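Spent today at the open day at Clallerar, the robotics shop out past the rail yard. Posting my notes as a thread so I can find them later. 19 November 2024, if you're reading this down the road.

Doors opened at 10. They had 66 people signed up and let us in by small groups. I was in the second one. Sign the sheet, get a sticker, put your bag on the rack, go stand behind the tape.

First station was the one I came for: grain handling. An arm, a table, two round containers of grain. I work in a bakery supply warehouse, so moving dry stuff from one container to another is a good part of my week.
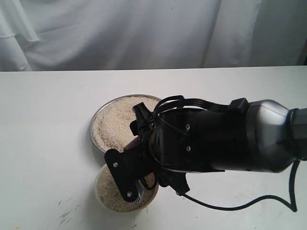 Arm at the small bowl, metal dish behind it.

Rommel Dagdag ran the station. He has been on this project since March and he answered questions straight. When he didn't know something he said so and wrote it down.

The project is called Jorkia. The idea is to teach an arm to handle loose dry goods from recorded runs, with a person guiding it through the motion over and over. They want 1000 good runs before they change anything on the table. They have 300 so far.

Somebody asked why grain and why not blocks or cups. Rommel said a cup is where you left it. Grain moves every time you touch it, and the surface is never the same twice. Makes sense to me. Anyone who has leveled a bin knows that.

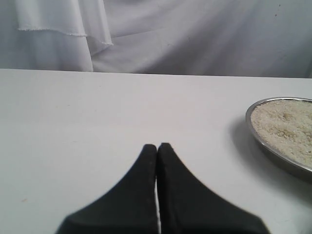

There's a small camera down by the gripper as well as one that watches the table. They record both together. A guy in my group wanted to know if one would be enough. Rommel said they tried it with only the table camera and the fingers kept blocking the part that mattered.

I asked what happens with spills. They sweep up by hand between runs and top off the containers. No automatic anything for that yet. A run with a big spill gets marked and kept in its own folder, because they may want it later.

Also asked about speed. It's slow. A person with a scoop would be done and on break. Rommel agreed and said speed isn't what they are working on this year.
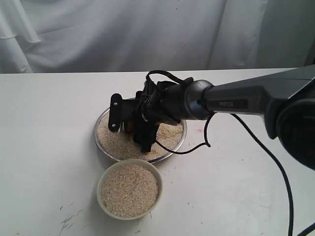
Flour was my other question, obviously. They haven't tried it. Dust gets into the joints and they don't want to find out how much on this arm. Sugar is on the list for next year, then dried beans.

A kid near the front asked if the arm gets tired. Rommel said no but the people do, and they switch off after 43 runs. I didn't ask where that number came from and I should have.

Second half of the talk was about how they check the gripper. Fingers closed, then open, then closed again, and somebody looks at the camera view each time before recording starts. If the tips don't line up they stop and fix it.

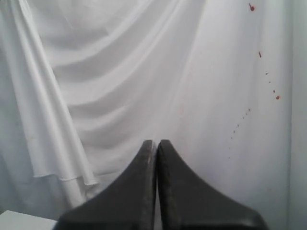
Gripper camera, fingers pointing at the backdrop.

The white cloth behind the table is there to keep the background plain. I asked if they plan to take it away at some point, since no warehouse looks like that. Yes, but after the 1000 runs.

Other stations, quickly. Bollico had a pallet labeling setup that I have seen before at a trade show. Works fine, loud. Ghanem had a table with parts catalogs and one guy who was on the phone the whole time I was there. I took a catalog.

Coffee was in the back hallway. Parking is bad, use the lot across the street. The side door is the one with the ramp.

Would I want one of these arms at work? Not this year. I'd like to see it do a 50 pound bag, or even just fill a deli tub to a set weight. Rommel said there is no scale on the table now but they have talked about adding one.

They're planning another open day in March. Sign-up will be on the Clallerar page. If you go, get in an early group. By the time I left there was a line down the hall and the talk was getting shorter.

If anyone here has used an arm for dry goods in a real shop, reply and tell me what you fill and how often you have to clean it.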